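Drenero Family Safety Partnership
Progress Report to the Petek Fund
Reporting period: July through December

1. Purpose of this report

This report describes work completed in the first half of the grant year under the domestic violence response project in Drenero County. It covers activity at the two participating sites, Paken and Tromholm, and follows the headings set out in the grant agreement. Spending is reported separately in the financial statement submitted with this document.

The project pays for trained advocates who work alongside sheriff's deputies and town police after a call involving violence or threats between partners or family members. Its aims are to reach victims sooner after the first call, to improve the quality of the information that goes to prosecutors and judges, and to reduce the number of households in which a known risk is recorded but never followed up.

2. Background

The county review of family homicides, completed before the grant began, found that in most of the cases studied there had been at least one earlier call to law enforcement. In several of them the earlier report was filed as a disturbance and was not passed to anyone outside the patrol shift that took it. The review recommended a shared set of screening questions, a single point of referral, and advocates available outside office hours. The present project was designed around those recommendations.

Before July, referrals from Paken were made by fax to the shelter office and were usually read the next working morning. Tromholm had no written procedure. Deputies there gave victims a printed card with a telephone number, and the partnership has no record of how many people called it.

3. Work completed

3.1 Screening at the scene

The screening form went into use at both sites in July. It consists of 11 questions, which the officer reads aloud to the victim in private where this can be done safely. A certain pattern of answers, or the officer's own judgment, leads to an immediate telephone call to the advocate on duty. Officers may make the call even when the victim declines to answer the questions.

During the period 600 forms were completed across the two sites. Supervisors in Paken check each form at the end of the shift. Tromholm began the same practice in October, after our first file check found forms with the section on firearms left blank. The section has been filled in on nearly all forms received after that date.

3.2 Advocate response

Advocates are on call from 4 p.m. to 8 a.m. and throughout weekends. Daytime calls go to the main office. The on-call line was out of service for one night in August when the telephone carrier changed equipment, and calls that night were handled by the county dispatch center. A second line with a different carrier has now been installed.

Advocates logged 2,870 contacts with victims in the period. A contact may be a telephone call, a meeting, a court visit or an exchange of letters, and one person may account for many contacts. We ask that the figure be read as a measure of workload. The number of separate households served will be given in the year-end report, once duplicate records have been removed from the database.

3.3 Training

The partnership trained 42 officers and dispatchers. The course lasts two days and covers the screening form, strangulation and its medical signs, the writing of reports, and the handling of calls in which both parties are injured. Dispatchers attend the first day only.

Written comments were generally favorable. Officers from both agencies asked for more time on report writing and for sample reports drawn from closed cases. Several noted that the session on firearms surrender described the law correctly but did not say who in their own agency would store the weapons. The sheriff's office has agreed to supply a written procedure, and the session will be revised when it is received.

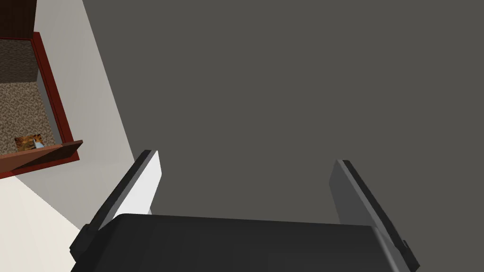 Computer rendering: a gripper with two parallel fingers and a dark gray surface.

3.4 Protective orders

Advocates helped petitioners prepare requests for protective orders at the county courthouse. The clerk has set aside a room on the second floor for this work, with a door that locks and a separate exit to the stairwell. Petitioners had previously filled in the forms at the public counter, in some cases while the other party was in the building.

Service of orders remains slow in the eastern part of the county. Where the respondent has moved or is staying with relatives, papers are sometimes returned more than once. The partnership and the civil division of the sheriff's office now review unserved orders every two weeks, and the advocate informs the petitioner of the result the same day.

3.5 High-risk case meetings

The high-risk team met 7 times. Members come from the two law enforcement agencies, the prosecutor's office, probation, the hospital emergency department and the partnership. Each case is presented once in full and then reviewed briefly at later meetings until the team agrees to close it. Minutes record decisions only; notes that identify a victim are kept in the advocate file and are not circulated.

The hospital joined in September under a written agreement on confidentiality. Its nurses refer patients directly to the on-call advocate, with the patient's consent, whether or not the police have been called.

4. Progress against agreed outcomes

Outcome A, screening form in use at both sites: met.

Outcome B, advocate available every night of the year: met, apart from the night in August described in section 3.2.

Outcome C, all patrol officers trained: in progress. Paken has completed training for its patrol staff. Tromholm has not, owing to vacancies on the night shift, and further courses are planned for February and April.

Outcome D, referral data shared monthly with the prosecutor: partly met. Reports for July and August were combined and sent late. Later reports have been sent on schedule.

Outcome E, survey of victims who received services: not yet begun. The survey questions have been approved. We intend to start in the second half of the year and to offer the survey in English and Spanish, by telephone or on paper.

5. Difficulties and changes

Staffing. One overnight advocate position was vacant for part of the period. Day staff covered the shifts, and some outreach visits to rural churches and clinics were postponed as a result. The position has been filled. We do not request a change to the staffing budget.

Records. The two agencies use different case numbering, and a household that moves from Paken to Tromholm may appear as a new case. A shared reference number was tested in November. It works for new referrals but has not been applied to older files — that task will require several weeks of clerical time, for which the partnership will use its own funds.

Emergency housing. The shelter was full on a number of nights in the fall. Motel rooms were used under the emergency line of the budget, which will be spent earlier than planned if the present rate continues. We may ask the Fund to approve a transfer from the travel line, where costs have been lower than expected. A formal request, if needed, will be sent in March.

Arrests of both parties. Advocates raised concern over a small group of cases in Tromholm in which both partners were arrested after a single call. The prosecutor and the patrol commander are reviewing these files. The partnership is not a party to the review but has supplied training materials on identifying the main aggressor.

6. Plans for the next period

The partnership will complete patrol training in Tromholm, open the victim survey, and resume the postponed outreach visits. The high-risk team will adopt written rules for closing a case, a draft of which is with the prosecutor's office for comment.

We also plan to extend the screening form to calls involving adult children and elderly parents. The present questions were written for intimate partners, and several do not fit these calls. A revised version will be tried in Paken first and reported on before any wider use.

7. Attachments submitted with this report

Financial statement for the period
Screening form, current version
Training outline and summary of written comments
Confidentiality agreement with the hospital
Draft rules for closing high-risk cases

Questions on this report may be directed to the partnership's main office in Drenero during business hours.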